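Robot Club Gallery – Winter Build

Hi all, Yen-ting Au again! I promised I'd get the winter gallery up before the regional forms were due, so I've been sorting through the club folder at the kitchen table with a mug of tea going cold. If you're new, we meet in the back room at Wuvcombe and our project this term is Stiltura, a tabletop tidying challenge. The arm has to find things, pick them up and put them where they belong, and you lose points for every time a person touches anything.

We picked household-type objects on purpose. Last year we used foam cubes and got very good at foam cubes (and nothing else).
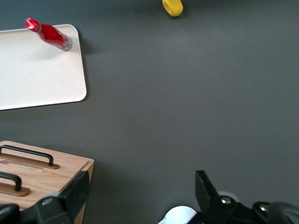 Ngan-ling Chien wrote most of the approach code, the part that decides how wide to open the fingers and how far out to start slowing down. Her first version slowed down so early that I could have gone for a sandwich. The one we're running now is version 10 and I love it! It still gets fussy about shiny things, so we've been playing with the lights and the exposure setting, and I'd take any advice from people who have fought with glare before.

Drawers are the other big topic. Bar handles are worth double in the rules, and half the club wants to go all in on them. I'm in the other half – I'd like us to get dull old pick and place solid first. We argued over it through most of January and I think we're settling on a bit of both.

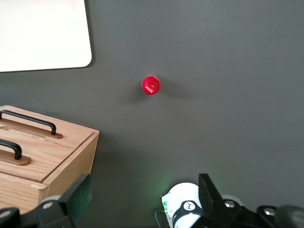 Small round things are my own pet subject. You have to come down nearly straight, close slowly, and not nudge the thing away with the first finger that gets there. I did a whole evening on nothing but that, changing the closing speed between 2000 and 3000 in our config (our own made-up units, sorry) and writing down what happened in the Cheng notebook, the one with the coffee ring on the cover. I ended up liking the slower end.

Our best practice score so far is 3874, and Ngan-ling has the log if you want to go through it. More pictures when I get the next batch off the club laptop. If you have some of your own, drop them in the shared folder and put your name on them please!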